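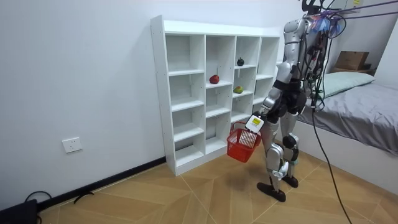 White cubby shelf, plain wall, tile floor: does it need anchoring, and what goes where?

Asked by Nermin Ertürk
Category: Storage and shelving

I have a white open cubby unit, four columns by five rows, standing on a white plinth against a painted wall. Most of the compartments are empty. I keep fruit in a few of them and want to use the rest for small slotted plastic baskets with handles, the cheap red kind.

The unit is a Durkach, bought secondhand without the manual or hardware. Overall width is 139 cm. The floor is wood-look tile and the wall is drywall on metal studs.

1. Do I have to fix it to the wall? The baskets will hold potatoes, onions, jars and cleaning supplies.
2. Should the baskets sit in the bottom rows or the top?
3. Is fruit on bare white board a problem? I already have one faint ring that won't wipe off.

Edit: the wall has a baseboard, 6 cm high. The plinth touches it, so the back of the unit does not touch the wall.

Answer 1 (accepted)
Melahat Sarıgül

1. Yes. A five-row unit with open fronts gets pulled forward every time a basket catches on the board, and tile gives the plinth very little grip. Use two brackets at the top, one near each end. Find the studs with a magnet. In metal studs use toggle anchors sized for steel, not wood screws. If no stud lines up with the uprights, screw a flat wood rail to two studs at bracket height, paint it to match, and attach the brackets to the rail.

The baseboard gap has to be filled before you tighten anything. Cut spacer blocks to the gap and put one behind each bracket. Without them the brackets draw the top back and the front of the plinth lifts off the floor. Check with a level front to back and side to side, then shim the plinth if the tile is uneven. Plastic shims, cut flush.

2. Potatoes, onions and jars in the two lowest rows. Light things go above. Cleaning supplies should not share a column with food. If there are children in the house, they should not be in an open unit at all.

Measure the inside of a compartment before buying baskets. Measure the basket at the rim, where it is widest, and allow a finger's width on each side. Check the height with the handle up as well as folded. Some handles don't fold, and then the basket has to be tipped to get it in.

3. Bare board is fine for apples for a few days. The ring is likely juice or water that got under a piece of fruit. Try a paste of baking soda and water, left for ten minutes, then wipe with a damp cloth. Do not scrub at cut edges. If the board is particleboard, water gets in there and it swells. A cork mat or a folded towel in each fruit compartment stops it from happening again.

Keep apples and potatoes in separate columns. Apples give off ethylene and potatoes stored next to them may sprout sooner.

Answer 2
Fleltwood

I have the same size unit and never anchored mine. Heavy stuff on the bottom and it stays put. Got my baskets in a set of 6, they fit with no room to spare so measure first. No idea about the stain, I just put a bowl over it.

Comment on Answer 2, Melahat Sarıgül: Weight at the bottom helps but does not replace brackets. It stops helping once someone empties the bottom row.

Answer 3
plarkov57

Is the back panel on it? Secondhand ones often come without. If it's open at the back the whole grid can lean sideways, and brackets at the top only partly fix that. Push on one top corner, along the wall. If it moves, add a thin panel and nail it every hand's width.

Comment on Answer 3, Nermin Ertürk: Pushed it, there is slight movement toward the left. I will look behind it on Friday when I pull it out to do the brackets. Baking soda got most of the ring.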